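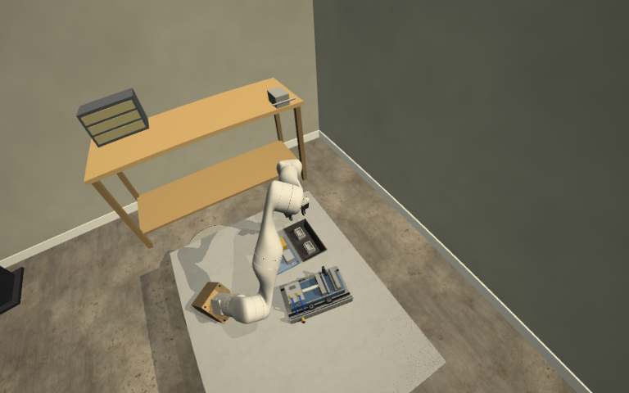 ## Changes to the Banari Filled Caramel and What Members Should Know

*Members' Newsletter, April 2026*

The Stusenska Confectionery Cooperative has completed its review of the Banari filled caramel, and the revised recipe will reach member shops with the next regular delivery. The review was opened in January after a number of shops reported that the candies were sticking to their wrappers and that the fruit center had become noticeably firmer than customers were used to. This notice sets out what has changed, what has stayed the same, and how shops should handle the stock they already hold.

### Background

The Banari has been part of the cooperative's standard range for many years. It is a soft caramel with a sour cherry center, sold loose by weight and in the small paper bag. Until last year the glucose syrup used in the outer caramel came from a single supplier. When that supplier closed its line, the production office moved to a syrup from Deretska. The new syrup is of good quality and has caused no difficulty in the boiled candies. In the caramel, however, it behaved differently. The finished pieces drew moisture from the air more readily, and in shops without cooling this showed itself as a tacky surface.

The firmer center was a separate matter. The cherry filling had been cooked a little longer to stop it from leaking at the seam, and the longer cooking gave it a chewier texture. Some customers wrote to say that they liked it. A larger share wrote to say that they did not, and several used the comment cards to ask whether they had been given old stock.

### How the review was carried out

Member shops were asked to hand out comment cards with each purchase of Banari. By the closing date the office had received 2171 completed cards. The cooperative thanks every shop that took part, and in particular the smaller shops, where the counter is often looked after by one person and extra paperwork is not a light request.

The cards asked customers to comment on taste, texture, sweetness, and wrapping. Space was left for remarks. Customers made generous use of it, and the remarks proved more useful to the production office than the scores. The most frequent subject was the wrapper. Customers described having to peel small pieces of paper from the candy, or giving up and eating around them. The second most frequent subject was sweetness, on which opinion was divided. Adults tended to find the caramel too sweet next to the sour center. Cards filled in on behalf of children seldom raised the point.

A smaller group of customers mentioned their teeth. The Banari is a chewy candy and will always need some care from those with crowns, fillings, or braces. Shops are reminded that they should not give dental advice at the counter. It is perfectly proper to tell a customer that the candy is chewy and to suggest one of the cream fudges instead.

The production office then prepared trial batches using different proportions of syrup, butter, and sugar, and tasting sessions were held at the Stusenska works and at two member shops. Each batch was also left unwrapped on an open tray overnight and tasted again the following morning.

### What has changed

**The outer caramel.** The proportion of glucose syrup has been lowered and the proportion of butter slightly raised. The caramel is cooked to a higher temperature and cooled more slowly before it is cut. In the trials, pieces made in this way kept a dry surface for longer, and tasters found the flavor rounder, with more toffee in it. The color is a shade darker than before.

**The cherry center.** The filling has returned to its earlier cooking time. To prevent leaking, the amount of filling in each piece has been reduced a little and the seam is now pressed twice. Customers should find the center soft again, close to a thick jam.

**The wrapper.** Waxed paper from Farina replaces the previous paper. It is slightly heavier and twists well, and it came away cleanly in the trials even after the candies had been kept in a warm room. The printed design is unchanged apart from the ingredients panel on the bag, which has been reset in larger type.

**Salt.** A small amount of salt has been added to the caramel. This was the change the tasting panels discussed at greatest length. The office is satisfied that the amount is too small for the Banari to be taken for a salted caramel, and shops are asked not to describe it as one.

### What has not changed

The Banari still contains milk and may contain traces of nuts, as it is made in the same building as the hazelnut croquant. It is not suitable for customers who avoid dairy products. The cherries come from the same growers as before. The bag holds the same weight, and the price to members is the same until further notice.

Requests for a sugar-free Banari were noted on the cards. The office has looked at this question before and has no plan to return to it this year. The sweeteners suited to a soft caramel can cause stomach discomfort when eaten in quantity, and the filling would need to be developed from the beginning. Shops that are asked for sugar-free candy may offer the mint and aniseed drops, both of which remain in the range.

### Stock already held in shops

Candies from earlier batches are safe to eat and may be sold up to the date on the carton. Shops are asked to observe the following:

- Do not mix old and new stock in the same jar. The difference in color is visible when the two lie side by side, and customers will ask about it.
- Sell the earlier stock first. When a jar is empty, wash and dry it fully before filling it with the new candies.
- Remove any piece with a torn wrapper or with filling showing at the seam.
- Keep jars out of direct sunlight and away from coffee machines, radiators, and display lighting.

Unopened cartons in which the candies have stuck together may be returned for credit. Returns must reach the office within 14 days of the first delivery of new stock, with the carton label attached. Opened cartons cannot be accepted. Shops that normally receive their deliveries through a neighboring member should send returns by the same route and mark them with their own shop number.

### Tasting samples

Each member shop will receive a sample box with its first delivery of the new Banari. The box is free of charge and is meant for the counter. Cut pieces should be set out in small amounts and kept under a cover, with tongs or picks provided. The allergen card supplied in the lid must stand beside the dish for as long as samples are offered. Shops that do not wish to offer open samples may give out wrapped pieces.

Staff are encouraged to taste the candy themselves before it goes on sale. Customers often ask for a personal opinion, and an honest one is welcome. The following wording may be used by those who would like a starting point: "It is a soft butter caramel with a sour cherry center. The caramel is a little less sticky than it was, and the cherry is softer."

### Ordering

The order code for loose Banari is unchanged. The bagged Banari has a new code, which appears on the revised order sheet enclosed with this newsletter. Orders placed under the earlier code will be filled for the present, but the office would be grateful if members would change over as soon as they can.

Loose candies are supplied in cartons as before. The smallest order for the bagged product is 10 bags, and shops may combine it with other bagged lines to meet the delivery minimum. Members wishing to order for summer fairs should note that the Banari is not recommended for outdoor stalls in hot weather. The new recipe tolerates warmth better than the old one, but it remains a caramel with a fruit center, and it will soften. Boiled fruit drops and the plain barley sugar travel better and can be ordered in the same delivery.

### Further comments

The comment card scheme for the Banari is now closed. Cards that arrive late will be read, though they will not be added to the results. Complaints about individual purchases should be recorded in the usual way, with the batch number and, where possible, the wrapper. A complaint without a batch number is difficult to trace, and shops selling loose candies are asked to keep the carton label until the carton has been sold through.

The production office will next turn to the Deretska lemon pastille, which a number of members have described as dusty in the jar and too sharp for younger customers. Comment cards for the pastille will be sent out with the autumn price list. Shops that would like to host a tasting session should write to the office at the Stusenska works, stating the size of the room and whether a sink is available.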